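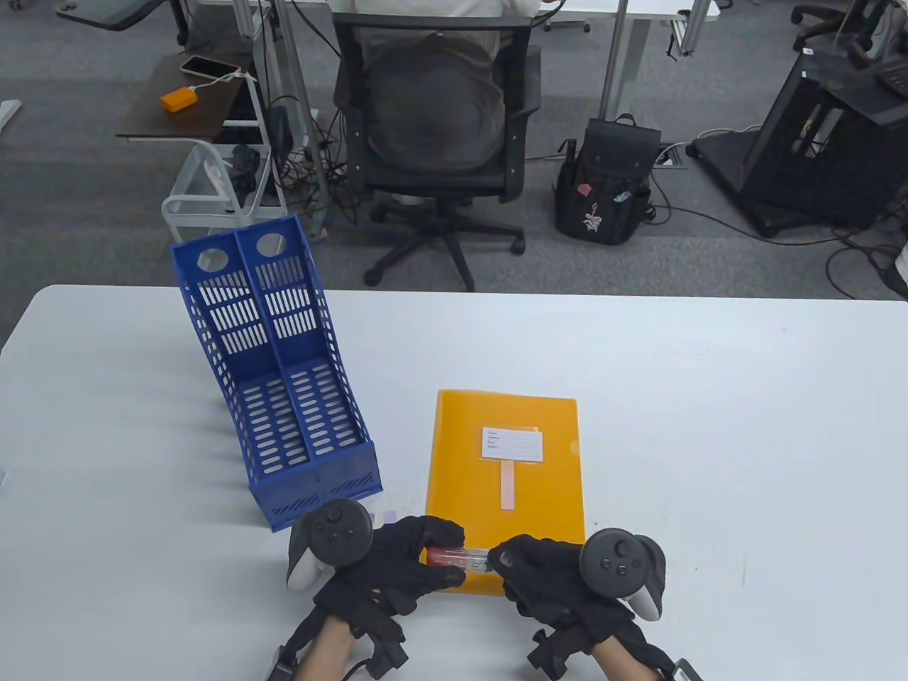

ホーム 国内 海外 陸運 海運 倉庫 コラム 求人

引っ越せない倉庫、引っ越す スカストンの新拠点が一部稼働

2025年11月8日 文:シーリ・ヌルミ

中堅フォワーダーのスカストンは、運河沿いの旧倉庫から内陸の物流団地スキストローへの移転を進め、新拠点の一部で荷受けを始めた。当初の計画では9月に全面移転を終え、旧倉庫の鍵を家主に返しているはずだった。鍵はまだ同社の事務所の壁に掛かっている。

移転そのものが珍しいわけではない。ただ、同社の主力商品は「事業所まるごと移転サービス」である。顧客の工場や書庫を予定どおり、予算どおりに運ぶことを売り物にしてきた会社が、自社の荷物を運ぶ段になって2か月遅れた。営業用パンフレットの表紙には今も「約束の時刻に、約束の場所へ」とある。増刷分は旧倉庫に積まれたままだという。

遅れの原因について、運営責任者のイェレ・ステフェンス氏は「複数の要因が重なった」と説明する。そのうち最も大きかったのは搬入口の高さだった。新倉庫の荷捌き口は最新の低床トレーラーに合わせて設計されたが、同社の保有車両に低床トレーラーは2台しかない。残りの車両で接車すると荷台と床に段差ができ、フォークリフトが渡れない。図面の確認会議は6回開かれ、議事録によれば、うち4回は休憩室の位置が主な議題だった。

段差の解消には可動式の渡り板が必要になり、メーカーのベパリに発注した。ところがこの渡り板の配送を請け負ったのが、ほかならぬスカストンだった。板は旧倉庫に届き、新倉庫行きの便を待って11日間そこにあった。新倉庫行きの便が出せなかったのは、渡り板がなかったためである。最終的には同業のナルネシアが引き取って運んだ。運賃は通常料金で、値引きはなかったとステフェンス氏は認めている。

ナルネシアの広報担当イムケ・クレーガー氏は「お客様の大切なお荷物ですから、いつもどおりに運びました」とコメントした。声は終始明るかった。同社は翌週、自社サイトの取引実績の欄に「物流業」の項目を加えている。

全面移転までに残る荷物はパレット800枚分。このうち46枚分は、持ち主の分からない預かり品である。台帳には「後日引取」とだけあり、後日がいつなのかを知る社員はすでに退職した。中身の確認を任された在庫管理のイルセ・ボスマン氏によると、これまでに見つかったのは展示会用のパネル、片方だけのスキー靴、それに旧式の計量器など。計量器は校正期限をとうに過ぎていたものの、電源は入ったそうだ。「捨てるのにも書類が要りますし、運ぶのにも書類が要ります。置いておくのがいちばん簡単で、だから皆さん置いていったのでしょう」とボスマン氏は話す。

顧客への影響は限られている。定期便は旧倉庫から通常どおり出ており、通関書類の受付窓口も当面は移さない。ただし住所の切り替えだけは予定日に自動で済んでしまったため、この2か月、送り状には新倉庫の住所が印字されている。集荷の運転手は各自の判断で旧倉庫へ向かう。新人には先輩が電話で教える。先月は他社の長距離便が律儀に新倉庫へ着き、守衛に道を聞いて引き返した。守衛室には現在、旧倉庫までの手描きの地図が置かれている。コピーは自由に持っていってよい。

費用の膨らみも小さくないとみられるが、同社は金額を公表していない。旧倉庫の賃料は月ごとの延長契約に切り替わり、家主のファウスティノ・アリアガ氏は延長に快く応じた。新しい賃料について尋ねると、「市場の実勢に沿ったものです」と答え、それから運河の眺めの良さをしばらく語った。跡地には集合住宅を建てる構想があるものの、急ぐつもりはないらしい。少なくとも今の賃料が続くうちは。

新倉庫の周辺では、別の反応も出ている。団地内の食堂は9月に合わせて席を増やし、早朝の営業も始めていた。常連となるはずの荷捌き班はまだ半数が運河沿いにおり、朝の定食は余りがちだ。先週からは旧倉庫への弁当の配達を始めたという。配達は1日1便で、これまでのところ遅れたことはない。

スカストンは新しい完了時期を「年度内」としている。どの年度かとの問いに、ステフェンス氏は手元の資料を見直したうえで、今年度だと答えた。移転サービスの受注は続けており、見積もりは無料。申し込みの書類は郵送でも受け付けるが、宛先は旧住所にしてほしいとのことだ。

関連記事
・低床トレーラー、増えたのはカタログの中だけか
・ナルネシア、冷蔵の混載便を週末にも拡大
・「後日引取」はいつまで待つべきか 倉庫寄託の基礎
・スキストロー団地、出口の信号がようやく点灯
・渡り板の選び方 高さを測ってから読む記事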